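Wrist camera view full of gripper, anyone else put up with this?

tassie_manik
Joined: November
Posts: 50

G'day all. Manikandan Suvarna here, some of you know me from the Fenlow list. I've got a two-arm pick and place setup running over carpet (don't start, it's what the unit came with) and a little camera on each wrist. The mounts are Truton ones, and ever since I refitted them after a service the housing takes up heaps of the view. Top half is basically all dark housing. I can see the textured plate and the row of four tabs under it better than I can see whatever I'm meant to be picking up.

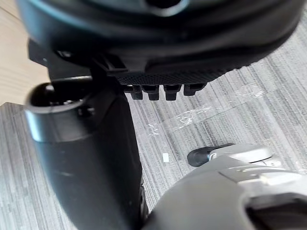 I've had the mount off twice now and put it back the way the manual says, page by page, and I'm still not happy. My thinking is to tilt the camera down a few degrees with a printed wedge, but then the calibration's gone and I lose a Sunday getting it back. Has anyone shimmed one of these without redoing the whole lot?

bolt_and_nut
Posts: 1651

Don't shim it! You'll be recalibrating either way, mate, any tilt at all counts. I run the same mounts on a Bassi cell and having the housing in view is just how they sit. Put a mask over it in software and get on with your life. Took me an arvo.

And pick up that clear plastic while you're there. Thin film catches the light and my detector used to go nuts over it.

radymyr_r
Posts: 350

Have to disagree with bolt here. Masking hides the pixels but you still don't get the view back, and if you're working close in, that's the bit you need. I moved mine out on a longer bracket (Stekik sell one, or print it, mine's printed) and it was the best thing I did all year. Yes you recalibrate. It's one evening with a cuppa and the checkerboard.

tassie_manik, do you get the same thing at other arm poses? Post another one if you can.

tassie_manik

Cheers both. Plastic's a fair cop, I'll grab it. Other pose below, and the finger comes down the right side in this one, so there's even less to look at.
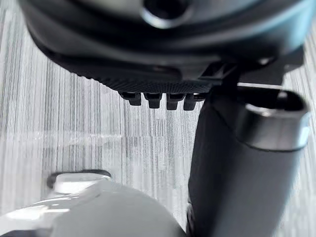 I'm leaning towards Radymyr's longer bracket, only I'm a bit worried about flex. My arms aren't slow and a printed part hanging out there sounds like wobble to me. What did you print it in? And did you put any ribs on it?

radymyr_r

PETG, solid infill, two ribs down the back. I've done around 200 hours on it and the calibration hasn't drifted enough to bother me. Do up the screws, leave it overnight, nip them up again in the morning, then calibrate.

bolt_and_nut

Still reckon that's a lot of mucking about for a strip of floor. But if you're going to do it, check the cable has slack with the wrist wound all the way round both directions. I pulled a connector clean out learning that one, and the replacement took ages to come.

tassie_manik

Good point on the cable, mine's pretty tight already. I'll print one bracket, try it on the left arm only and leave the other as is so I can compare. Radymyr, could you send us the file?

radymyr_r

Sent. The holes come out a touch tight so run a drill through them first.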